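Chapter 4
Gathering Demonstrations 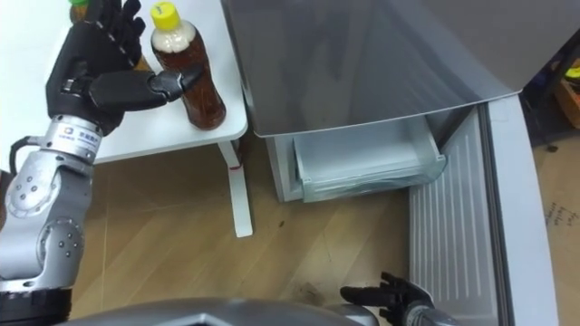

A learning system can only be as good as the examples it is given. Chapters 2 and 3 treated the examples as a finished set, a table of inputs and outputs that arrived from somewhere and was ready to use. In this chapter we look at where they come from when the learner is a robot with two arms and the task is an ordinary one, such as moving drinks between a table and a refrigerator.

In this book an example of that kind is called a demonstration. A demonstration is a complete record of one performance of a task, from a starting position to a stopping position. It contains what the robot's cameras recorded, the positions of its joints, and the commands that were sent to it, all marked with a common clock. A single demonstration may last less than a minute. It may also be worthless, and much of this chapter is about telling the worthless ones from the rest.

After working through this chapter you should be able to:

Write a task description that two operators will read the same way.
Plan a collection session, including the changes to be made between one demonstration and the next.
Recognize the common faults in recorded demonstrations.
Decide whether to keep, trim, or discard a recording.
Prepare a data sheet to go with a finished set.

You will need the notation for states and actions from Section 2.3. Readers who skipped the material on camera calibration in Chapter 3 should go back to it before starting Section 4.4.

4.1 What counts as a task

People describe household tasks loosely. "Put the tea away" is clear enough to another person, who will look for a bottle, find the refrigerator, open it if it is closed, choose a shelf, and close the door afterward. An operator controlling a robot will do the same, and that is the trouble. Each operator fills in the missing parts differently. One uses the left hand for the bottle and the right hand for the door. Another opens the door first, lets go of it, and then does everything else with the right hand. Both have put the tea away, but the two recordings disagree about nearly every motion in between.

Some disagreement is useful. A system that has seen only one way of reaching for a bottle may fail when that way is blocked. The kind of disagreement that does harm is the kind with no cause in the surroundings. If the bottle is in the same place, the door is at the same angle, and the robot is standing on the same spot, then a choice between left hand and right hand looks to the learner like a coin toss. Simple learners tend to average the two, and the average of reaching left and reaching right is a hand that goes to neither place.

A written task description prevents most of this. It should fit on one page and should state:

The starting condition, including the position of every door and drawer that matters.
The object to be handled.
Which hand does what.
The ending condition.
What the operator should do if something goes wrong partway through.

The last item is left out more often than any other. Suppose a bottle tips over while the fingers are closing on it. The operator can stop, set it upright with the robot's own hand, or call for someone to reset the table. Any of the three can be defended. The description must say which one to use, and the recording must carry a mark showing that it happened.

4.2 Contact and approach

Much of the difficulty in handling tasks falls in the short period just before and just after the hand meets the object. Moving an arm through open air is forgiving. An error the width of a finger makes little difference halfway across a room, but the same error at the side of a bottle can mean that the thumb pushes the bottle away before the other fingers have closed.

For this reason a demonstration should not be hurried near contact. New operators often move at a steady speed the whole way, and their recordings hold very few samples from the part of the motion where samples are needed most. We recommend that operators slow down on approach, bring the hand to the object, and close it smoothly. They should not stop completely. A full stop teaches the system that standing still is a correct action in that position, and a system trained on many such stops may reach the bottle and stay there.

Doors need similar care. A refrigerator door swings in an arc, and the hand must follow the arc or lose its hold. The other arm should be kept out of the path of the swing, and so should the robot's body. In a small kitchen this often decides where the robot has to stand, and the standing position belongs in the task description along with everything else.

4.3 The Sullville set

The exercises in this chapter draw on a set of recordings called the Sullville set. It was collected in March by 12 operators, each working from the same one-page description, and contains 2000 demonstrations of kitchen tasks. Of these, 800 involve a refrigerator. The operators controlled the robot with the Vamer interface, and the recordings were stored and labeled in Flivaron. You do not need either program to do the exercises, which use plain files.

The set has been left partly uncleaned on purpose. In one group of 44 recordings the clock of the hand controller runs behind the clock of the cameras, so that the fingers seem to close before the command to close them was given. In others the starting condition does not match the description. Finding these faults is part of the work in Exercises 4.6 through 4.9.

The version used in this book is the one dated September 18, 2018. Later versions have different numbering, and the answers at the back of the book will not agree with them.

4.4 Planning variation

Once the task is fixed, the next question is what to change. A set in which the bottle always stands in one spot will produce a system that reaches for that spot, with or without a bottle there. The position of the object should therefore change from one demonstration to the next, and the changes should be planned in advance. People asked to place an object at random tend to return to a few favorite places, usually near the middle of the table and within easy reach of their own hand.

A simple plan is a grid. Mark the usable area of the table on paper, divide it into squares, and work through the squares in shuffled order. The Ibarra worksheet at the end of this chapter is laid out for this purpose. It has one row for each demonstration and columns for object position, door position, lighting, operator, and result. Fill in the first four columns before the session starts and the fifth as soon as each recording ends.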